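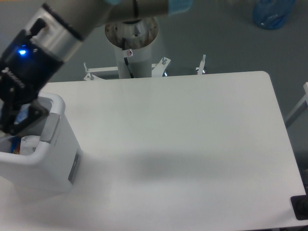

## Sorting waste at home: who rinses?

**genalyn_d** · April 1, 2025

Hello all. In our building in Totberg the rules changed in January, and now we have six kinds of waste. My question is simple: must I rinse the packaging before I put it in the plastic? My neighbor says yes, always. I think it is a waste of water.

**Bendik Midtbø**

I rinse with cold water, two seconds, and only if there was food inside. A water bottle I just empty and put the cap back on.
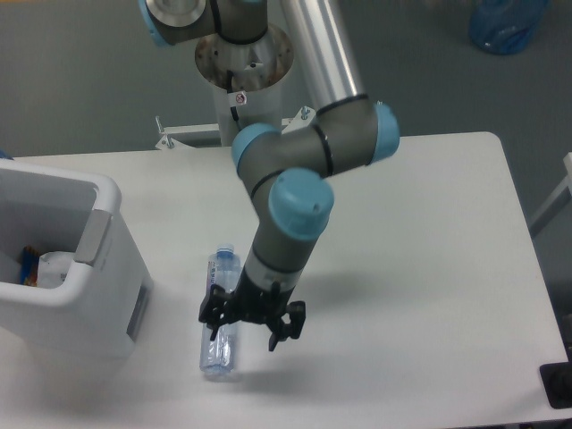 Before, I took the cap off, but in Forsberg, where I lived until last year, they asked us to leave it on. The small caps fall through the machines.

**warnmont_19**

I must disagree with Bendik. In Warnmont we are told caps off. Please ask your own town first, the rules are not the same everywhere.

**genalyn_d**

Thank you both. And the thin bags? I have a drawer with 20 of them.
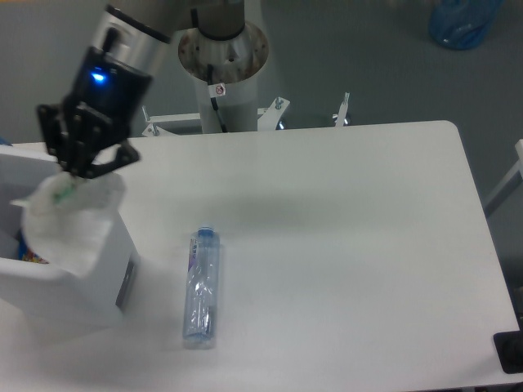 *White plastic bag, held at the rim of the bin.*

**Bendik Midtbø**

Use them again until they break. I would not put them in with hard plastic.

**warnmont_19**

We may put them together, but never tied with other waste inside. On this I am sure, I called and asked.

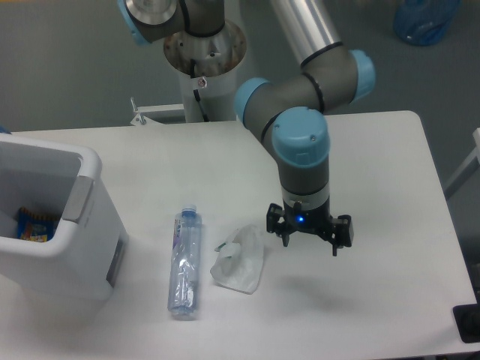 ## Reply from the house group

**cliltano_house**

Genalyn, the list for our building hangs by the mailboxes. Caps on, bags separate, no rinsing if it is only crumbs. The bags are collected every second Thursday.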